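Home | Contents | Part Two: Keeping It Running | Chapter 6 | Glossary

Workshop Robotics

Chapter 6: Looking After the Gripper
By Sólveig Laxdal
Revised February

A gripper is where a robot cell meets the rest of the world, and I think it's the most fun part of the whole machine to take care of! The arm may run for years between services. The fingers get rubbed, bumped and squeezed all shift long, and every little change in them shows up in how the robot handles its work.

In this chapter we'll set up and service a two-finger gripper on the Rusura training cell. You'll learn to clean the pads, check that the fingers close evenly, and set the grip force for parts that give a little when you squeeze them. Soft goods are a wonderful test. A foam clog will bend, spring back and twist if one finger reaches it before the other, so a small error is easy to spot.

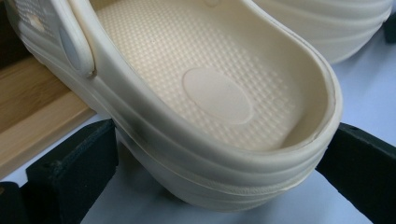 Start with the pads. Dust makes them slick, so wipe both faces with a dry cloth before you touch any settings. Next, close the fingers slowly on the 20 mm test block (it's in the Fludis tool kit) and look for a gap on either side. Mogens Toft, who wired our first cell, taught me to do this with a strip of paper. If the strip slides out from one side, loosen that finger, square it up and tighten it again.

Only then set the force. Begin at 15 percent and work up in small steps until the part stays put through a full lift. Write the number in the cell log, along with the pad number. Ours are on pad set 1136, and we check them every 400 cycles.

Before you begin Section 6.1, put the cell in manual mode and find the stop button.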